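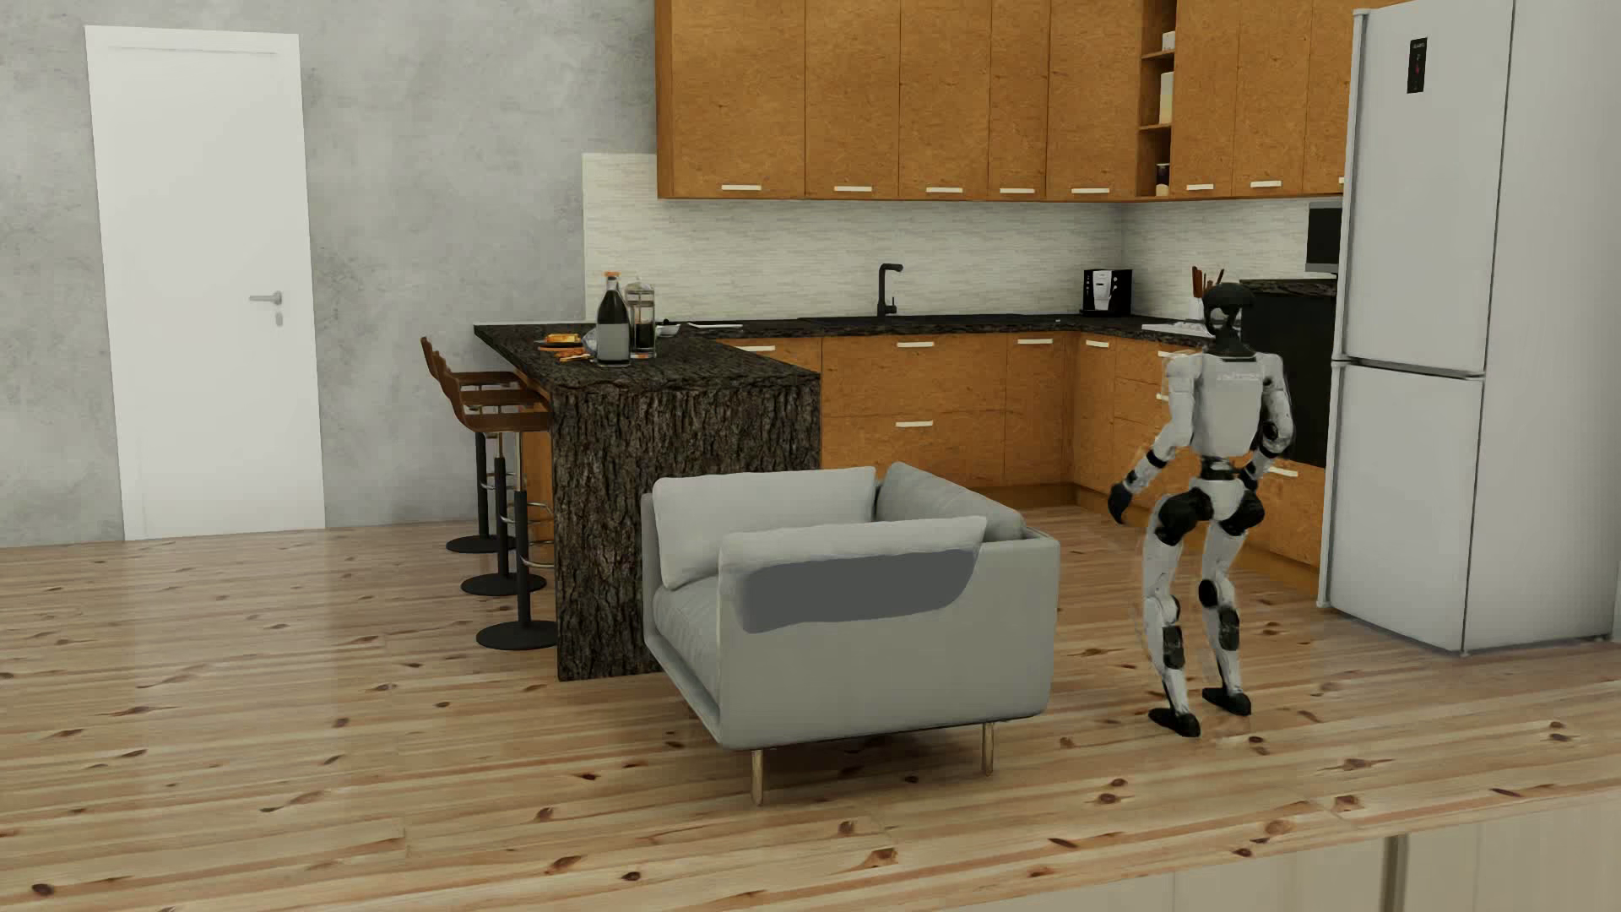

Figure 2. The humanoid model in the Pliseler kitchen, simulated.

17 March 2020 | By the Ruawai evaluation group
Reading time: 6 min

4. Evaluating the Pliseler package

4.1 What is in the box

Pliseler is sold by Trarex as a household simulation kit for people who want to develop humanoid behaviour without first owning a humanoid, or a house. The licence we reviewed covers one robot model, a library of furnished rooms, a physics back end, a task scripting layer and a year of support by email. The sales sheet calls the rooms "lived in". We took this as a testable claim and return to it in 4.4.

Installation was completed in January on two workstations. The first took a morning. The second took most of a week, owing to a graphics driver that the installer insisted on replacing with an older one and then refused to recognise. Support answered our first message with a link to the page we had quoted in it. The second reply was from somebody who knew the product well, and the matter was settled in three lines. We would suggest that Trarex reverse the order of these replies.

Rooms are loaded from a menu and may be edited. Furniture can be moved, objects can be swapped and surfaces given new textures, and the room is saved as a variant with its own random seed. The kitchen in Figure 2 is the one we used throughout. It offers a peninsula with three bar stools on one side, a run of back counter, an armchair near the robot's working area and a refrigerator close by. We chose it over the tidier rooms in the library on the grounds that a robot which can only work in a tidy room will be of limited use to the authors.

4.2 Tasks

Each task was written in the Pliseler scripting layer and run without human input after the start command. We defined four.

Walk and stop. The robot walks from a start pose beside the refrigerator to a goal pose on the stool side of the peninsula, and stands still for five seconds. Nothing is picked up. This was meant as a warm-up and did not behave as one.

Fetch bottle. The robot walks to the peninsula, grasps the dark glass bottle, lifts it clear and carries it to the back counter.

Open door. The robot grasps the lever handle of the room door, turns it and pulls. We added the door joint ourselves, the room having been supplied with a door that was, in physical terms, a wall with a handle on it. The manual describes this as "static by default".

Clear plate. The robot lifts the plate from the peninsula and places it by the sink with the food still on it. Food leaving the plate was scored as a failure, as it would be in most homes.

Across the four tasks we ran 162 trials. Of these, 36 were discarded because the physics step diverged before the robot had done anything that could fairly be held against it. One further trial was lost when the workstation restarted itself to install an update. The analysis below uses the remaining 125.

4.3 Results

Walk and stop produced the most falls of any task. The walking controller supplied with the kit is competent on a straight line and unhappy on a curve, and the shortest route out of the start pose is a curve past the armchair. The planner treats the armchair as a single box. The controller, which works from the real mesh, does not. When the two disagreed the robot usually followed the controller with its legs and the planner with its arms, and the result was seldom dignified. Enlarging the box removed most of the collisions and also removed the route, so that the robot stood at its start pose and reported, correctly, that there was no way to the goal. We settled on a middle value by trial and error. It appears in our configuration file with a comment asking future users not to touch it.

Fetch bottle went better than we expected. The hand model is the strongest part of the package. Contacts are stable, finger forces are reported at every step, and a slipping grasp looks like a slipping grasp in the logs. Failures were concentrated in the approach. The peninsula top overhangs on the stool side, and the robot tended to judge its distance from the base of the unit and then bring its forearm up smartly from underneath. We are told this is an error people make as well, though generally only once per kitchen.

Open door showed the opposite pattern. Reaching the handle was easy and turning it was easy. Pulling the door required the robot to step backwards, which the supplied controller supports in the sense that the command is accepted. In the trials that succeeded, the robot had started far enough to one side that the door could swing past without any stepping at all. We have counted these as successes, since the task definition did not say that the robot had to go through.

Clear plate was the least reliable task and the most instructive. The toasted food is modelled as separate rigid pieces with the default friction setting, which is rather low. At that setting, any visible tilt sent the food off the plate and across the peninsula with some enthusiasm. Raising the friction held everything in place, up to and including one trial in which the plate was turned upside down. Neither extreme resembles breakfast. Trarex supplies no measured values for food, and we had none of our own, so the figures we used are guesses and are marked as guesses in the released scripts.

4.4 Realism

The rooms look good. Materials are varied, reflections on the floor are convincing at a glance, and there is enough clutter on the counters to give a detector something to be wrong about. We passed rendered views through Visum, the perception stack we use on our physical platform, with no retraining. It found the larger furniture dependably. It was much less sure of the peninsula, whose end panel has a rough texture like tree bark, and in several views it proposed that the unit was vegetation. We find it hard to blame Visum for this.

Limbs in rendered views can show slightly smeared edges. The smearing comes from the renderer's temporal filter and may be switched off, at a cost in noise which Visum disliked more than the smearing. We left it on.

As for "lived in", we would accept "furnished". Drawers in the kitchen are drawn with handles but supplied shut, and stay shut until the user adds the joints. The same goes for the upper cabinets and the refrigerator. A buyer who wants a robot to put anything away should budget for this work. It took us longer than writing all four tasks.

4.5 Cost of use

The licence price is published and we do not repeat it. The larger cost is time. Editing a room is pleasant; checking that the edit has not altered the collision geometry somewhere else is less so, and we recommend doing it after every save. Our own variants gained a hidden obstacle between the stools at some point during the study. It was found by the robot.

Run time was acceptable. The simulator runs faster than real time with rendering off and slower with it on, and the manual's benchmark gives only the first number. Batches were left overnight. The log format is plain text and well documented, and we have no complaint about it, which we record here for balance.

4.6 Limits of this evaluation

We tested one robot model in one kitchen. Start poses were varied but the lighting was not, and the walking controller was used as supplied even where we would ordinarily have replaced it, on the principle that a customer is entitled to know what the thing does out of the box. A later release may have fixed some of what we report. The release notes that arrived while this section was being drafted list improved cushions.

None of the results has been repeated on hardware. The door task in particular should not be attempted on a real robot with our scripts, or with any door of which the reader is fond.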